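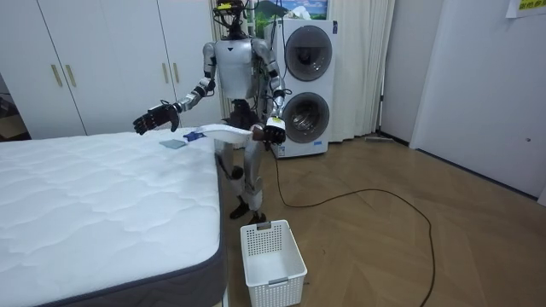
Humanoid stalls over mattress when picking up small items

Posted in Manipulation > Planning and control
Asked by plondville_bench, 4 May 2026
Viewed 1468 times

We are running a tidy-up task on a full-size humanoid. The items lie on a quilted mattress and should end up in a basket on the floor in front of the robot's feet. The software is Bundbridge for task sequencing, the stock whole-body controller, and a segmentation model we trained ourselves on 400 labelled images.

The long white cloth is handled well enough. The trouble is with the small flat items near the mattress edge. The arm moves to the pre-grasp pose, stops with the fingers a little above the surface and stays there until the task times out after 20 seconds. The planner reports a valid path. The log then repeats:

approach: waiting for contact
approach: target height below support plane, clamped

Grasping from a bare table with the same settings works every time. I have tried a longer timeout and a slower approach speed, with no change. Is this a perception fault or a control fault? 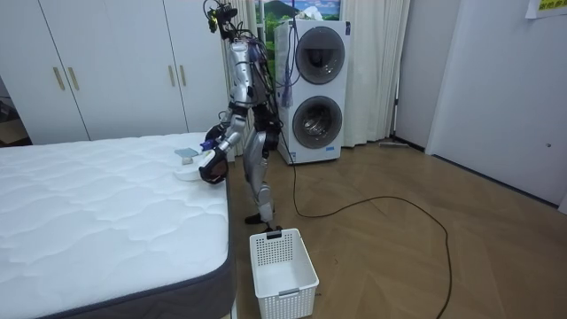
Both arms over the mattress edge, the basket still empty.

clisholm_dev
Perception, going by the second log line. The support plane is fitted to the depth points around the item. On a table that is fine. On quilting, the fit follows the ridges, so the plane sits too high. A flat cloth lying between two ridges then has its top surface below the plane, and the planner clamps the goal to the plane height. The hand gets to where it was told to go and waits for a contact that cannot happen.

Things to change, in this order:

1. Fit the plane to a lower percentile of the depth points instead of the mean.
2. Mark the mattress as a soft support in the scene file. The clamp is skipped for soft supports.
3. Replace the last part of the approach with a guarded move: go down slowly under force control and stop when the wrist force passes a limit. Start with a limit of 2 newtons and raise it if the arm stops early from its own motion.

Step 2 on its own will get rid of the log message, but do not run it without step 3. With the clamp off and only position control, the hand will push into the mattress until the torque limit trips.

Also check the mask for the white items. White on a white quilted top gives poor edges, and if the mask includes some of the mattress the grasp centre will be off sideways as well. A round white object is likely to be worse than the coloured ones. Plot the mask over the colour image before you tune anything else.

menon_user7
had the same thing on a sofa. turned the clamp off and it went away

bundle_adjust
Agree with the first answer on the plane fit, but I would look at the balance constraint too. When both arms reach forward and down over an edge, the centre of mass moves towards the toes, and the whole-body controller will give up hand height before it gives up balance. The result looks the same from outside: the hand stops short and nothing is reported as an error.

To tell the two apart, log the commanded hand height and the measured hand height together. If they match, the goal is wrong and it is the plane. If the measured height stays above the commanded one, it is the controller. In that case bend the knees more in the pre-grasp pose, or keep the second arm back until the first has finished.

plondville_bench
Commanded and measured heights match when one arm is used. With both arms there is a small gap, so it seems we have both problems. Percentile fit and guarded move are in and the clamp message has gone. Will look at the knee angle next – the pre-grasp pose was copied from the table task and never changed.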